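Support > Guides > Tray packing > Section 4

4. Packing a wrapped block into its tray

Applies to the Ukow tray kit and to Jandar wrapped blocks in the standard size. Revised Oct 17, 2026.

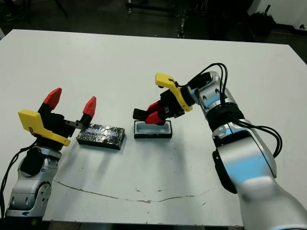 Read the whole section before you start. If you have not yet checked your trays against the size card, go back to Section 3 and do that first. A tray that is slightly narrow will take a bare block but will tear the wrap on a covered one.

What you need

– One wrapped block
– One open tray with its lid
– The size card from the kit
– A dry, lint-free cloth
– A roll of Sleiman paper labels

Before you start

1. Clear the work table of anything you don't need for this section. Crumbs of grit are the usual cause of pinholes in the wrap.

2. Wipe the table with the dry cloth. Old stains and hairline marks in the tabletop can stay, provided you can run a fingertip over them without feeling an edge. If you can feel one, work on a different part of the table or put down a clean sheet of paper.

3. Lay the block flat on its widest side. Don't stand it on end. The wrap is folded at the ends, and the folds open under weight.

4. Set the tray next to the block with the cavity facing up. Leave a gap of 10 cm between the two so you can get a grip on the block from either end.

Note: The tray and the block should point the same way, long side to long side. A small angle is fine at this stage.

Checking the wrap

5. Look over the top and the sides. Creases and crinkles are normal and don't affect the seal. You are looking for splits, lifted folds and dull spots where the foil has rubbed through.

6. Turn the block over and check the bottom the same way, then put it back as it was.

7. If you find a split shorter than 4 mm, cover it with a patch from the kit and smooth the patch outward from its center. If the split is longer, take the block out of use and rewrap it as described in Section 2.

Caution: Do not pull a crease flat. The wrap is thin at the crease and will split along it.

Placing the block

8. Hold the block by its sides, near the middle. Keep your grip light – firm enough that the block doesn't slip, with no dents left in the wrap.

9. Lift it straight up. Sliding it across the table drags dirt along the underside.

10. Bring the block over the tray and line up one short end with the matching end of the cavity. Lower that end first until it touches the bottom.

11. Lower the other end. The block should settle without being pushed. If it stops partway, lift it out and look for a fold caught on the rim.

12. Press once, gently, in the center of the block. It should sit level in the cavity with no corner raised.

Caution: Never force a block into the tray by leaning on it. The rim is stiff and will cut the wrap.

Note: Some side-to-side movement is expected. If the block shifts by more than the gauge mark on the size card, use the next tray size down.

Closing and labeling

13. Wipe the rim with the cloth, going all the way around. Fit the lid at one short end and press it down toward the other.

14. Write the block number on a label and stick it to the lid. Don't stick labels on the wrap itself, as the glue can't be removed cleanly.

15. Leave the closed tray flat for 30 minutes before you stack it. Stacks should be no more than 10 trays high.

Storage

Keep closed trays on a flat shelf at 23 °C or below, out of direct sunlight. Trays packed before July of this year may have the older lid, which has no locking tab. Those can be stored in the same place, but put them on top of the stack.

If the block won't come out again

Turn the open tray upside down over a folded cloth, close to the table, and tap the back with your knuckles. Do not pry at the edge with a blade or a screwdriver. For a block that still won't move, see "Stuck blocks" in Section 6.

Section text by Aisling Mac Suibhne

2 comments | 10 shares

© 2026 Plokov Packing Supplies | Contact | Back to top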